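搬家以后一直没怎么写东西，这个星期一请了半天假，把厨房那一角收拾了，顺手记一下。

先说为什么拖到现在。新租的房子厨房不大，操作台靠窗，一头是水槽，另一头挨着冰箱，中间能用的地方只有62厘米宽。搬进来的时候，凡是不知道往哪儿放的东西都先堆在这一段上：调料、药盒、几块木板、没拆的灯泡、充电器、一卷胶带。堆了快两个月，做饭时就把东西往后推，做完再往前拉。切菜一度是在折叠餐桌上切的。

星期一早上吃过饭，我把台面上的东西全部搬到餐桌上，先擦台面。墙角有一圈胶的痕迹，应该是以前的租客贴过防油纸。用温水加一点小苏打敷了十分钟，用旧银行卡刮，大部分能刮下来，最里面那一条没弄干净，打算放置物架挡住。

接着是木板。我有好几块，来路不一样。最早的一块是上学时在超市买的竹砧板，已经裂了，这次扔掉。有一块是从Taşdemir买的，那是以前住处楼下一家卖杂货的小店，老板从货架顶上拿下来，灰很厚，便宜了一点给我。这块很沉，用来剁骨头和切南瓜。还有浅色的圆角板，上面有个小圆孔，中间有一道细长的槽。这块我用得最久，也最舍不得扔。

带槽的板当初不是当砧板买的。它是Dernum的一套桌面收纳里的，那套东西后来散了，别的部件送的送、丢的丢，只剩这一块。槽原来用来插隔板，圆孔是挂绳子的。我拿来垫过锅，垫过花盆，也切过面包。切面包的时候渣会掉进槽里，要翻过来拍两下。切水果就不太合适，汁水顺着槽往下流，擦台面比切水果还费时间。后来我就规定它只碰干的东西。

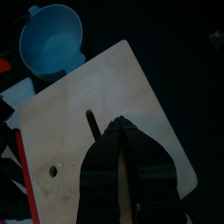
用久了，板面当然不会好看。划痕我不太在意，在意的是发灰的地方。圆孔周围最明显，一片一片的，往板子的一角散开。我先用粗盐和半个柠檬擦，擦了五分钟左右，颜色浅了一点，没有全掉。又拿细砂纸顺着木纹磨，我手边是2000目的，太细了，磨了半天只是摸着更滑，灰印还在。这种情况应该从粗一些的开始，比如两三百目，再慢慢换细的。家里没有，下次路过五金店再买。

砂纸磨过的粉要先用干布擦掉，再用拧干的湿布擦一遍，然后立起来晾。晾的时候不要平放，平放的话下面那一面干得慢，容易翘。我以前有一块就是这么翘的，放在台上会晃，切东西的时候很烦，最后锯短了拿去垫书架。

上油的事写详细一点，因为之前有人在留言里问过。我用的是食品级矿物油，不用橄榄油和花生油，那些放久了有味道。倒一点在布上，顺着木纹抹，圆孔和槽里面用棉签。槽的两头最容易漏掉，棉签要伸进去转一圈。抹完放一夜，第二天早上用干布把浮在表面的擦掉。新板子可以连着上两三遍，旧板子一遍够了。星期一那天没上油，灰印还想再处理一次，上了油反而不好磨。

然后是杯子和小容器。我有一个浅蓝色的塑料杯，平时舀米、舀面粉、给窗台上的葱浇水都用它，洗起来方便，摔了也不心疼。这次本来想给它找个固定位置，试了挂钩，挂上去会歪，碰一下就掉。放在米桶里也不好，每次都要伸手去掏。最后决定就放在台面上，跟木板挨着，拿的时候顺手。不是什么东西都要收起来，每天用好几次的放在外面更省事。

玻璃杯留了4个，多的包好放到柜子最上面。我一个人住，来客人最多也就坐得下这几位。马克杯留2个，一个喝咖啡，一个喝药。剩下的是公司年会和各种活动发的，杯身上印着字，一直没用过，装了一袋拿到楼下的旧物架，晚上去倒垃圾的时候已经没有了。

说到收纳架。我在网上看了很久，差点买了Graradeck的伸缩层架，看中的是它可以跨在水槽上，不占台面。量了以后发现窗户把手会碰到上面一层，窗只能开一条缝。厨房不开窗不行，就放弃了。后来买的是Etis的一款窄架子，两层，金属的，放在台面靠墙那一侧，刚好把前面说的胶印挡住。装的时候说明书上的螺丝图画反了，拧上去才发现，又拆开重来。装好以后挺稳，就是下层的高度有点尴尬，酱油瓶放不进去，只能放盐罐和糖罐。酱油和醋放在上层，拿的时候要留意一下，不要带倒旁边的胡椒。

木板竖着放的问题还没有完全解决。专门的砧板架占地方，而且我这几块厚薄差得多，厚的那块插不进去。现在的办法是用一个旧文件架，就是办公室里放文件夹那种，铁丝的，侧过来放在冰箱和操作台之间的缝里。薄的板插在里面没问题，沉的那块单独靠墙。底下垫了一条旧毛巾，过几天看看会不会潮，潮的话要换成硅胶垫。带孔的板我也想过直接挂墙上，但租的房子不好打孔，粘钩又怕撑不住，先不挂。

电线也理了一下。操作台后面只有一组插座，电饭锅、热水壶、手机充电都靠它，线垂下来总是跟别的东西缠在一起。我用魔术贴扎带把长的那几根折起来绑在一处，热水壶的线留得长一些，要挪来挪去。手机以后不在厨房充了，炒菜的时候油会溅到。

全部弄完是下午三点多，比预想的慢，主要是时间都花在擦胶印和磨木板上了。午饭没有做，煮了几个速冻饺子，就站在台子旁边吃的。

晚饭在收拾好的台面上切了一次菜，番茄、青椒、一块豆腐，用的是新买的塑料薄板，铺在台上刚好。切完往锅里一倒，不用再绕到餐桌那边去。豆腐切得比平时整齐，大概是因为手肘终于有地方放了。

还没做的事记在这里，免得忘：买粗一点的砂纸；矿物油快用完了，要补一瓶；冰箱旁边的缝量一下深度，看能不能放个带轮子的窄推车；柜门有一扇关不严，问问房东是换铰链还是我自己调。抽屉这次完全没动，里面有一堆一次性筷子和调料包，等哪个周末再说。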